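How to clean grout lines on a light tile floor

I moved into my flat in October, and the floor was beige tile with grout the color of old coffee. I tried many products before I found a method which works for me. You need baking soda, dish soap, warm water, a stiff brush and two cloths.

Step 1. Sweep first
Sweep the whole floor two times. Sand in the joints will scratch the tile when you start to brush. Go also along the walls and the door strips, where the dust likes to stay.
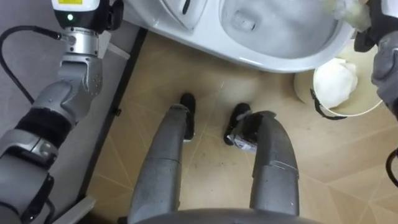 Step 2. Mix the paste
Put 4 spoons of baking soda in a bowl and add one spoon of water with a drop of dish soap. It must be thick like toothpaste. Do not add vinegar – it can attack the grout, and natural stone also.

Step 3. Brush in small parts
Spread the paste on one square meter and wait ten minutes. Then brush along the line with short moves. A metal brush is too hard for this work.

Step 4. Rinse well
Wipe with a clean wet cloth and change the water often. If a white film stays after drying, wipe again with plain water.

Let the floor dry for one night before you put a sealer. I seal mine once in a year, and between I only mop with warm water.

Written by Muchen Jiang
Saturday, March 7, 2026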